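Part 4: Setting up the bag sealer

OK, you've got the Skalico out of its box and the feet screwed on. I've set up three of these now and I still get the tension wrong on the first go, so take your time with this bit!

1. Put the sealer on a flat counter with the lever facing you. I leave a good hand's width behind it so the cord isn't bent.

2. Slide the roll of bag film onto the spindle, shiny side up. If it goes on backward the film will still feed just fine (ask me how I know) but it won't seal.

3. Pull the film under the bar until a few inches stick out the front, then close the lever.

4. Turn the dial to 2 and wait for the green light. Mine takes 47 seconds from cold.

5. Press the lever down, count to three, let go. Give the seam a gentle tug once it has cooled.

Note: If the seam peels open, go up half a number on the dial and try again. Don't jump straight to 5 — you'll melt a hole in the film and then you're scraping goo off the bar all evening.

Caution: The bar stays hot after the light goes out. Unplug it and leave it alone before you wipe it down.

6. Do a few test bags with dry rice before you trust it with soup. Halima Chukwu, who tested this section for me, filled hers with water and hung it over the sink, which I thought was pretty smart.

7. Write the dial setting on a bit of tape and stick it to the lid. A roll makes 76 small bags, and the setting can change a little with a new roll.

For packed lunches I seal the snacks and sauces first, then put them in a lidded box so nothing gets squashed. The box goes in last thing before I leave, and the bag stays upright.
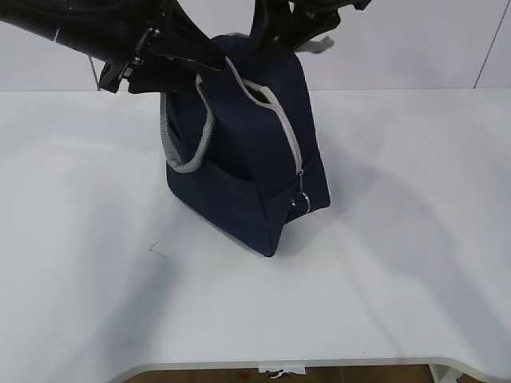
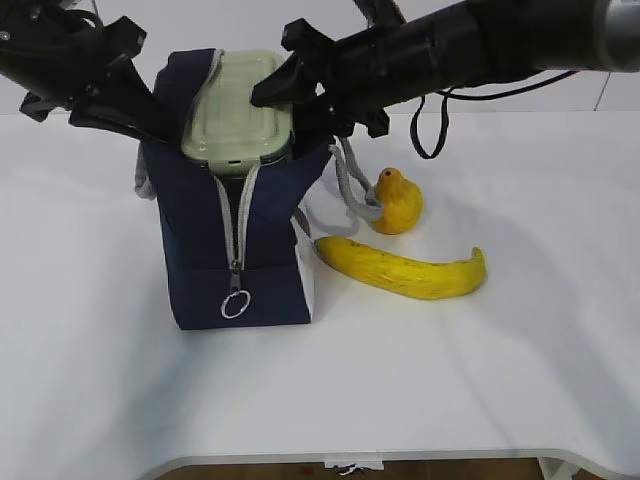

Fig. 6. Navy bag, standing upright. The second picture shows it open with the lidded container inside.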